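Household Textiles
Unit 2: Wrinkling, Shrinkage and Water in Cotton Goods

Reading for this unit: the chapter on cellulose fibers in the course text, and the Jarman handout on knit structure from the first session. Bring a calculator to the lab.

Terms used in this unit

Crease: a fold line that remains after the load that made it is removed.
Wrinkle: an unwanted crease, usually short, in no fixed direction.
Crease recovery: the angle to which a folded strip opens after a set time under no load. A flat strip has fully recovered. A strip that stays folded has not recovered at all.
Relaxation shrinkage: loss of length when strains put in during manufacture are released.
Moisture regain: mass of water held by a fiber in equilibrium with room air, divided by its oven-dry mass.
Retained water: mass of water left in an article after spinning, divided by its dry mass.
Drape: the way a cloth deforms under its own weight.

Regain and retained water are often mixed up in lab reports. Regain is a property of the fiber and the air. Retained water depends on the machine as well, and also on the seams, the weave and how the load was packed.

1. Structure of woven and knitted goods

A plain-weave sheet has two sets of yarns at right angles. The warp runs the length of the roll and the filling runs across it. Along either set the cloth is stiff in tension, as a pull is carried almost directly by the yarns. At an angle between the two the cloth is much softer, and a square of it will shear into a diamond under a light load. This is the bias direction. A sheet pulled by one corner toward the opposite one is being loaded near the bias, and the hem will ripple even when the body of the cloth looks smooth.

Sheets are usually cut so that the warp lies along the length of the bed. Relaxation shrinkage is then larger in length than in width. A fitted sheet that has become too short for a mattress but still fits across it is a common result, and it should not be recorded as a cutting fault unless a new article from the same batch has been measured.
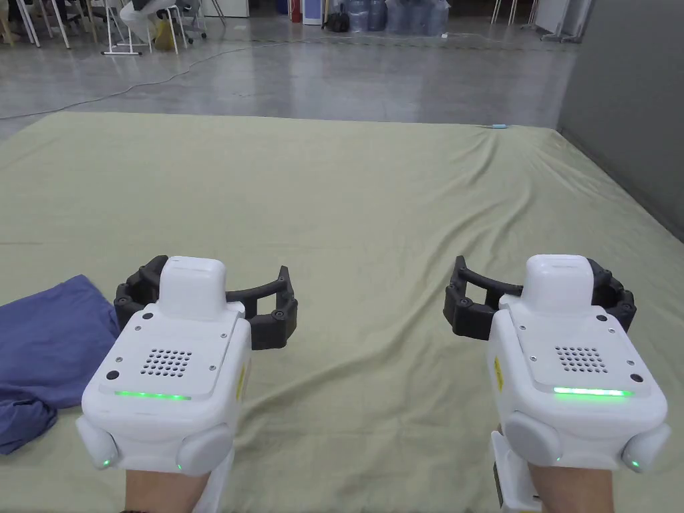
Figure 1. Pale olive-green sheet in place, shown from above.

A knit is built from loops. Under load the loops change shape before the yarn itself is stretched by any useful amount, so a single jersey can extend a long way at very low force. When the load comes off, some of the extension stays. Wet cotton jersey recovers poorly in this respect. Friction between yarns holds the loops in their new shape and there is little elastic force in the fiber to overcome it. Further wetting and agitation will bring the loops closer to their relaxed shape. This is why a T-shirt that has grown during line drying may return to size in the next wash.

Two shape faults are particular to knits:

Spirality. The side seams twist toward the front and back of the garment after washing. The cause is twist in the yarn. Plied yarn and balanced twist reduce it.

Bowing. The courses run in a curve across the width. The cause is uneven feed in finishing. Bowing can be seen best on striped goods and may be missed on plain ones.

2. Why cotton wrinkles

Cotton is cellulose. The chains are held side by side by hydrogen bonds. In the less ordered parts of the fiber, water can get between the chains and break these bonds. The fiber swells and the chains can move slightly past one another. If the fiber is bent at that point and then dried, new bonds form in the bent position and the crease is set.

It follows that the state of the cloth while it passes from damp to dry matters more than its state while fully wet. An article left in a heap at the end of the spin cycle is at the start of that range. Ironing uses the same mechanism with added heat and pressure: the water frees the chains, the plate holds the cloth flat, and the heat drives off the water while the cloth is held.

Easy-care finishes work by placing crosslinks between chains. The crosslinks do not open in water, so they pull the fiber back toward the shape it had when it was cured. The cost is a loss in tear strength and abrasion resistance. The Bralta samples in the lab drawer are finished on one half only and should be compared along the dividing line. Do not cut across that line.

Exercise 1. Fold a finished strip and an unfinished strip under the same weight. Record both recovery angles along the warp and then along the filling. State which direction recovered better and suggest a reason from the yarn count.

3. Garment handling before drying

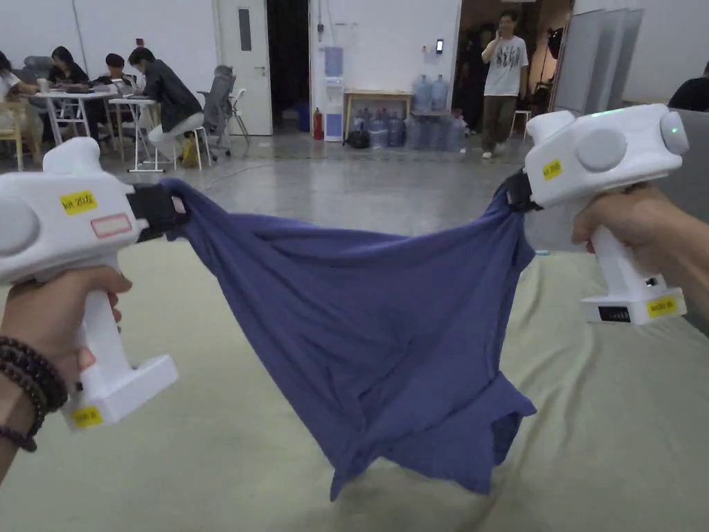

Section notes by Osian Gronow
Revised 08/07/2018

The aim of handling between the washer and the drying stage is to take out large folds without adding permanent extension. The force needed for the first is small. Most of the damage seen in the teaching collection comes from exceeding it.

Hold points. On a jersey garment the shoulder seam and the hem are reinforced and will spread a load over several courses. The body panel is a single layer of loops. A small hold point on the panel raises a peak, sometimes called a peg mark, and on light jersey this can remain visible after drying. Hold at a seam where possible.

Direction. Pull along the wales first, from shoulder to hem, using a light load. Then bring the width back by hand. A length pull narrows the garment, and omitting the second step leaves it long and narrow. Rib at the neck should be left alone until the garment is flat.

Shaking. One or two sharp shakes will open most of the folds formed in spinning. More shaking has little further effect. On heavy goods the snap at the free edge may be enough to open a weak hem stitch.

Color. Lay out dark and bright shades away from direct sun. Light fading is faster on damp cotton than on dry for a number of reactive dyes. Turning the garment inside out moves the exposure to a surface that is not seen.

The Imar drying rack is to be used for all measured articles. The upper bars flex, and articles hung there should not be used for length readings. Return the clips to the tray by size.

4. Retained water: worked case

A mixed load was weighed dry, washed, spun and weighed again.

Dry mass: 743 g
Mass after spin: 1,113 g
Water held: 370 g
Retained water: 370 / 743 = 0.498, reported as 50 percent

The dry mass here is the mass in room air and already includes the regain. For ordinary household work this is accepted. For comparison between fibers it is not, and the oven-dry mass must be used. State which one was used beside the result.

Drying falls into two stages. In the first, water moves to the surface as fast as it leaves, and the rate is fixed by the air: its temperature, humidity and speed. In the second, the surface has begun to dry out and the rate is fixed by the movement of water inside the cloth. Seams, pocket bags and waistbands remain in the first stage long after the single-layer parts have left it. A dryer run until the seams are dry will therefore overdry the panels. Overdried cotton feels harsh, picks up lint and must regain water from the air before it can be ironed well.

Exercise 2. Ieuan Kneath's January data sheet gives masses for a towel load in the Jerberg washer at both spin settings. Compute the retained water for each. Plot mass against time for the drying run and mark the point at which the slope changes.

5. Drape and sag

A cloth held at two points and left free between them takes up a curve. For a narrow strip with no bending stiffness the curve is a catenary. A real cloth has width and some stiffness, so folds form as well, running between the supports and downward from them. The position of the folds is sensitive to how the cloth was picked up and will not repeat exactly from one trial to the next. Report several trials.

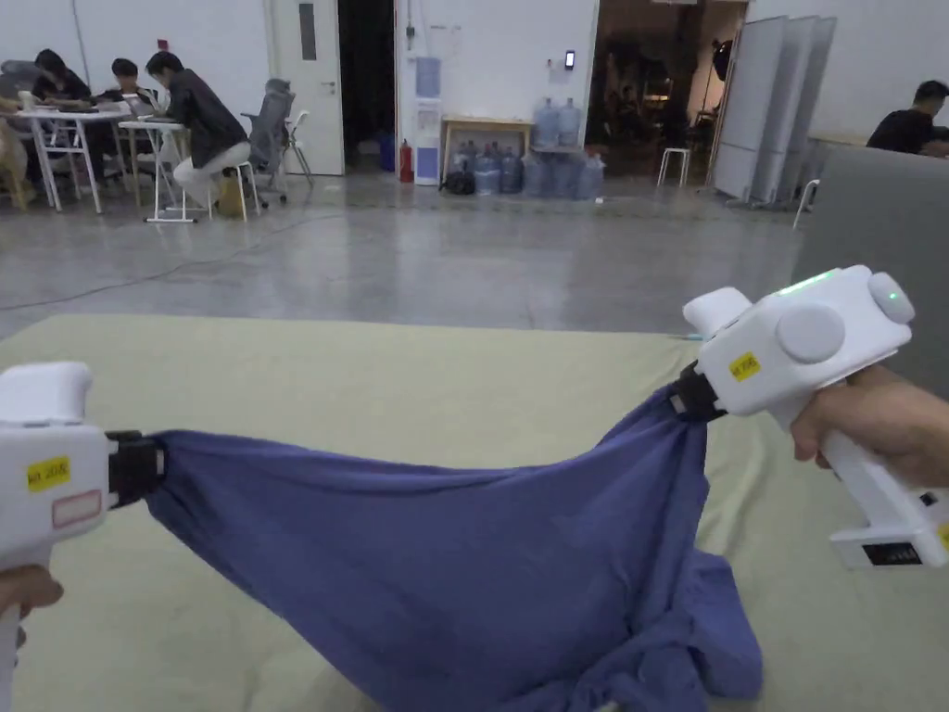 Figure 3. Blue cloth held at two corners, with sag and central fold.

Adding water increases the mass per unit area and lowers the stiffness of the fiber. Both changes deepen the sag. Softener lowers the friction between yarns and gives a smaller effect in the same direction. Starch acts the other way.

The drape test in the lab uses a circular specimen on a smaller disk. The shadow of the overhanging part is traced and its area compared with that of the flat ring. A stiff cloth gives a high drape coefficient and a limp cloth a low one. Condition the specimen before testing and measure both faces. For the set cloths, which weigh roughly 300 g per square meter, the two faces should agree closely. If they do not, check the specimen for curl.

Exercise 3. Trace the shadow for one woven and one knitted specimen. Count the nodes in each. Repeat with the specimen turned over, and enter all four tracings in the lab book with the air temperature and humidity.

Lab books are due at the start of Unit 3. Show units on every line.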